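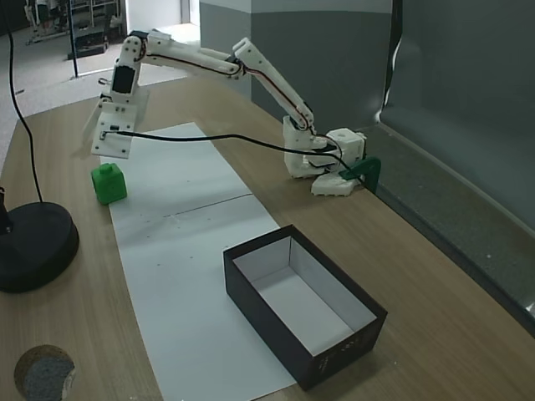 Ihr Lieben,

seit August versuche ich jetzt, mein eigenes Sauerteigbrot zu backen, und seit letztem Wochenende darf ich endlich sagen: Es schmeckt! Sogar meine Schwester hat eine zweite Scheibe genommen, und die isst sonst nur Knäckebrot.

Angefangen hat alles mit einem Marmeladenglas, das mir Cillian Mac Giolla aus der Buchhaltung auf den Schreibtisch gestellt hat. »Füttern, nicht vergessen«, stand auf dem Deckel. Natürlich habe ich es vergessen, gleich in der ersten Woche (ich war bei meinen Eltern im Allgäu, das Glas nicht). Der zweite Ansatz hat dann gehalten und heißt inzwischen Stillavow, fragt bitte nicht, das war ein langer Abend.

Mein größter Fehler war die Ungeduld. Im Rezept stand etwas von acht Stunden Ruhe, ich habe nach vier in den Ofen geschoben und mich über den Ziegelstein gewundert. Inzwischen mische ich abends nach den Nachrichten, lasse den Teig über Nacht in der kühlen Speisekammer stehen und backe vor dem Frühstück. Roggen und Weizen halb und halb, dazu Salz und ein Löffel Honig, und wer mag, röstet vorher noch Sonnenblumenkerne an — die ganze Wohnung riecht danach wunderbar! Gebacken wird bei mir im gusseisernen Topf, die erste halbe Stunde mit Deckel, danach ohne, bis die Kruste richtig dunkel ist.

Ach ja, das Anschneiden. Bitte wartet, bis der Laib ganz kalt ist. Ich schaffe das selbst nur jedes dritte Mal, und dann klebt die Krume am Messer und ich ärgere mich bis mittags.

Wer etwas von Stillavow haben möchte: Ich bringe am Donnerstag ein paar Gläser mit und stelle sie in den Kühlschrank in der Teeküche, oberstes Fach links. Leere Schraubgläser nehme ich gern im Tausch, am liebsten die mit weiter Öffnung. Und falls jemand ein gutes Rezept für altes Brot hat — bei mir liegen 2 halbe Laibe, und Semmelknödel gab es diese Woche schon.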